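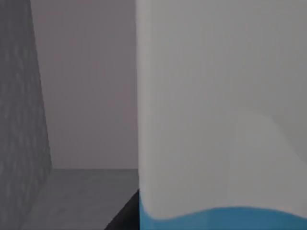 Gray on the left, white up close on the right.

5 min read

Ok quick one today, I have to be out the door by 3 and my hair is still wet. But so many of you asked about the coat from my last outfit post that I'm just going to get it written.

It's the Gallardo wrap coat from Jundlow. Wool blend, camel, belt, no buttons. I bought it with my own money in November and have worn it nearly every day, so this is a proper wear review and not a try-on in front of the mirror.

Fit first. Runs big. Really big. I'm normally a medium, ordered a medium, looked like I'd borrowed it from a taller uncle. Swapped for a small and it's perfect over a chunky sweater, maybe a little roomy over just a blouse. Shoulders are dropped, so if you have narrow ones like me go down a size and don't think about it. Sleeves hit right at my wrist bone. I'm 5'4" and the hem is mid calf. With flats it's a lot of coat. With a heeled ankle boot it's lovely.

The belt. Hmm. It's too slippery for the loops and the loops are a bit low. First week I lost the belt on the bus, got it back, lost it again in a coffee shop. I've since put two tiny stitches at the back to hold it in place and problem solved, but at this price I shouldn't have to get my sewing box out.

Price! 400 dollars. I know. I waited for a sale that never came. The Delell version that everyone compares it to is cheaper and I tried that one too, at the Masdale store on a Thursday night when it was dead quiet. Nice color, better pockets. The fabric felt thin to me though and the lining was that crackly kind that sticks to tights. If you mostly drive places you'd probably be fine with the Delell. I walk everywhere, so.

Warmth: good down to freezing with a scarf. Below that, the open neck lets the wind straight in. No way to close it higher, I've tried a brooch and it just drags the collar down.

Pilling. Under the arms and on the right hip where my bag rubs. Not terrible, a fabric comb takes it off in a few minutes. But it started after roughly 3 weeks, sooner than I'd like. My old thrifted one took years to look like that.

What I wear it with: straight jeans, a cream turtleneck and burgundy loafers is my default. For dinner, a black slip skirt and the boots. I did try it with a full floral maxi and loved it more then I expected, the camel calms everything down. Sneakers also work, white or a dirty old pair, doesnt matter. The one thing I'd skip is wide leg pants, too much fabric flapping about down there.

Color is a true warm camel, no pink in it. Shows rain spots but they dry out. Cat hair shows less than on my navy coat, a big point in its favor in this house.

Would I buy it again? Yes, in the small, with the belt stitched on day one. Fabric and shape get a 5 from me, belt gets a 3. Gray one is out too and I'm staying away from that page.

Ok running. Boots post is next, promise.

We use cookies to remember your preferences and to see which posts get read. Accept / Manage settings

Comments

Trinidad Valdebenito
Thank you for mentioning the sleeves!! I have long arms and wrist bone on you means halfway up my forearm, so I'll pass. Gorgeous color though.

marlo_k
got the small on your advice, am 5'8" and it hits just under my knee. love it. belt fell off in the parking lot lol

Hattie
Does the lining stick to tights on the Jundlow one as well or only the Delell?

Reply from author
Only the Delell for me! The Jundlow lining is smoother, I wear it over tights all the time.

pennyandthread
Paid $64 for a vintage camel wrap last winter and it has a hidden snap at the neck. Have a tailor add one to yours, it would fix the wind thing.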